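Wednesday, after lunch

Gift boxes again. I said I'd have the layout for the Timton order settled by the end of the morning and it's now ten to three, so clearly that went well! Anyway, writing it down while I still remember which way round everything went.

The order is 107 boxes, all the same, each with a mix of sweets and one chocolate bar, going out in December. We've got the dark lidded ones from Brondeo, the nice matt ones with the flap lid that folds right back. I like them a lot. They look smarter than the kraft ones we used for Idano and they don't show fingerprints half as badly (the kraft ones weren't too bad for fingerprints, to be fair, it was the tape that let them down).

First try this morning was everything flat, biggest packets at the bottom, small ones on top. Lid wouldn't shut. Pushed it. Lid shut, then slowly opened itself again while I was making tea, like a clam. So no.

Second try was everything stood up on end like files in a drawer. Shuts fine, looks mean. You open it and all you get is crimped edges, and the whole lot slides to one side when you tip it. Did the tip test 9 times with different orders and got the same slump every time.

Third way is the one I'm keeping, I think. Red packet at the back, yellow one in front and lapping over the bottom of it, and the Oreos stood up narrow along the right wall with the yellow overlapping them a bit. It looks full, and you get three good strong colours the moment the lid goes back. The small dark blue packet and the long bar go in last, down the left. I want the bar upright against the side if it'll have it, otherwise laid across the front.

Things to sort out:

Tissue. The roll from Vukčević is lovely stuff but too wide, and I'm not trimming it by hand for the whole order. Ask if they do it narrower. There are 3000 paper stickers in the cupboard from the last job, so we're fine for those until the end of time.

Crinkly packets. The yellow one wants a gentle squash with the flat of the hand before it goes in, or it puffs up and rides over the wall.

Outer cartons. 18 to a carton if they go in on their sides, but I'd rather keep them flat, so that needs working out again. Not today.

Third layout with the last two still to go in:

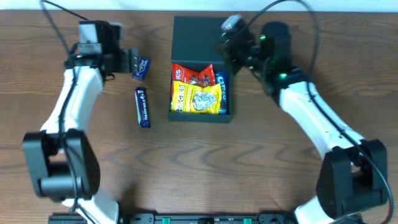 Thursday's jobs

Ring about the tissue. Shut the lid on the full layout and leave it overnight with nothing on top, then see if it's still shut. If it is, do one more box from scratch following only these notes, and time it. Clear the string off the end bench, please, whoever left it there (me).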